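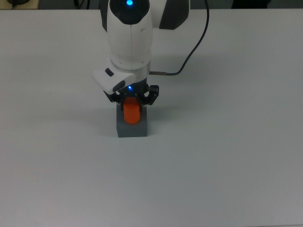 Does a bye week help a college football team? Our group took 142 games from the Drundell conference and compared rested teams with everyone else.

Rested teams won 44 of 100 matchups against unrested ones – worse than a coin, and coins don't get a week off. Benvinda Antunes blames the schedule, which tends to hand Ustville its bye right before Mudeck. 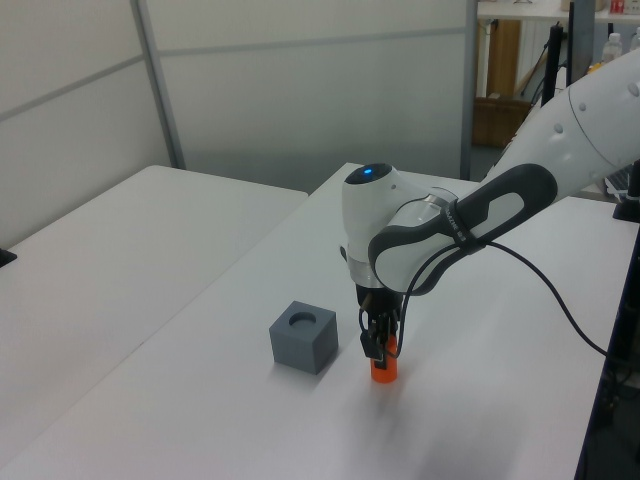 Figure 2. Gripper holding an orange cylinder.

Blagoje Hoxha still wants to check the October games separately.

Last updated: 21st February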